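Okay, slide one. Hi everybody, I'm the one who talked the Mostyn club into a spring run for prewar cars, and yes, I'd do it again!

We had 41 cars signed up by March, and 22 of them had never left their own county (mine included). 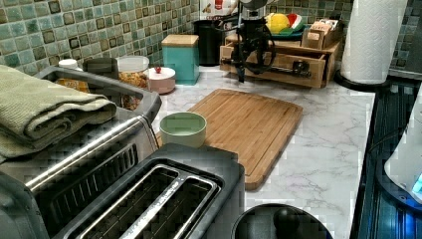 Then the route. Recep Karabulut drew it, 300 miles of back roads, with a long lunch stop at Wurkley so the engines could cool off and the drivers could brag.

Pause for the radiator story. Keep it short, Jamie Bainbridge is in the second row.
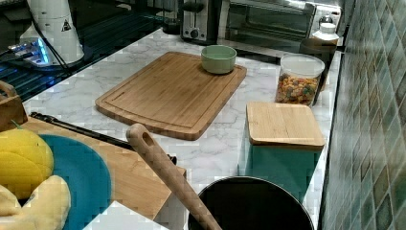

Entry was 495 dollars a car, dinner included. People grumbled, then asked me about next year before dessert.

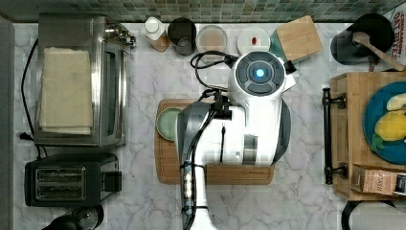 Counter with the toaster oven and toaster, from above

Questions now, then coffee.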